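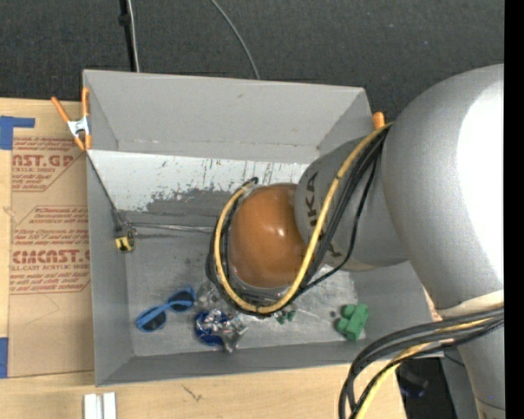

# The big grey bin

I sell a lot of boxes and tubs, and most of them I could describe in a line and be done with it. The big grey bin gets a whole page because people keep ringing up to ask about it, and I'd sooner write it all down once (and then still chat to you on the phone, I don't mind).

It's a large rectangular bin, grey inside, open at the top, with nothing clever about it at all. No compartments, no clip-on bits, no lid with a hinge that goes after a month. You put things in and you take things out again. We've listed it as the Jetuder since the start, and if you've bought from our Turbridge shop before you'll have walked past a stack of them by the till.

## What I like about it

The opening is properly wide. That sounds like a small thing until you've spent an afternoon with your arm wedged in one of those deep narrow tubs, feeling about for the last tent peg. With this one you can lean over, see the floor of it, and get your hand (or whatever you're reaching in with) right down to the bottom.

The walls lean a bit towards the floor as well, so there's a little more room at the top than at the base. I find that makes it easier to sweep things up the side when you're emptying it out -- crumbs of compost, stray screws, Lego, all the usual.

And it's grey! I know, I know. We did try a run in bright green and sold hardly any. Grey goes with everything, it doesn't shout at you from the corner of the room, and when it gets marked it still just looks like a grey bin.

## About the marks

I get asked this more than anything else, so I'll be plain. A bin that gets used will scuff. The floor takes the worst of it and goes scratched and shiny in patches, and the walls pick up small scuffs wherever things knock against them. If there's a paler strip anywhere on the inside, that will wear as well, and it can end up scratched and ragged along the bottom edge with the grey coming through.

None of that bothers me. My own one at home looks dreadful and I'm very fond of it. But if you want something that'll stay smart on a shelf in the front room, I'd point you at the Limsakul baskets, which are prettier and much more suited to blankets and magazines. The grey bin is for stuff with corners.

## What people put in it

All sorts. I keep dog towels and wellies in mine over the winter and then it turns into the garden bin when the weather picks up. Lertchai Mahawong, who had the very first batch off us for his repair workshop, uses his for parts waiting to be sorted, and he's been back for more twice now.

Other things I've been told about by customers:

- fancy dress for a whole primary school (I'd love to have seen that one)
- firewood offcuts and kindling
- footballs, though they do roll about
- recycling that hasn't made it to the kerb yet
- a tortoise, briefly, while its proper home was being cleaned

I wouldn't use it for food unless the food's already wrapped. And please don't stand in it to reach the top cupboard. I've done this. I won't be doing it again.

## On a table or on the floor?

Either. I used to say floor only, but I've changed my mind. If you're sorting through small things, having the bin up on a good solid table saves your back no end, and you can see what you're doing so much better. Just check the table's big enough to take the whole base, with a bit of tabletop to spare, and pop a cloth underneath if it's a nice wood you care about.

On carpet it sits perfectly happily. It's harder to slide when it's full, mind, so I'd move it into place first and fill it afterwards. On a hard floor it'll slide more easily than you'd like, and a bit of that rubbery drawer liner under it sorts that out.

## Cleaning

Warm water, washing-up liquid, an old cloth. For the corners I use a washing-up brush I've retired from the kitchen. Tip it on its side to drain and leave it somewhere airy.

Don't bother with the scratch remover creams. I tried two different ones last July on a really tatty bin and all I got was a tatty bin that smelled of lemons.

## Buying one

The order code is 3339. It's the same code whether you order by phone, by email or over the counter, so just quote that and you'll get the right bin -- we do have a smaller grey one that looks very similar in the list, and people have ended up with it by mistake.

- **One bin:** £19, collected from Turbridge or from the Laltstead unit
- **Delivery:** we take them out in our own van to most places near either shop, so ring and ask
- **Big orders:** we keep up to 200 at Laltstead, and anything over that needs a bit of notice

The largest order we've ever done was 800, for a warehouse that was swapping out all its old ones at once. It took the van a silly number of trips and I had bins in the corridor, the office and the loo. I'm happy to do it again, but do please give me a few weeks!

## If it isn't right

Bring it back. If it's got a split or it rocks on a flat floor, I'll swap it there and then, and I don't need the receipt so long as you can tell me roughly when you bought it. If you've simply decided it's too big, that's fine too, as long as it's still clean. Quite a few people do find it's bigger than they pictured, so measure your space before you come, and measure the car boot while you're at it.

Mornings are best for catching me on the phone. After three o'clock I'm usually over at Laltstead loading up, and the signal in there is hopeless, so leave a message and I'll ring you back the next day.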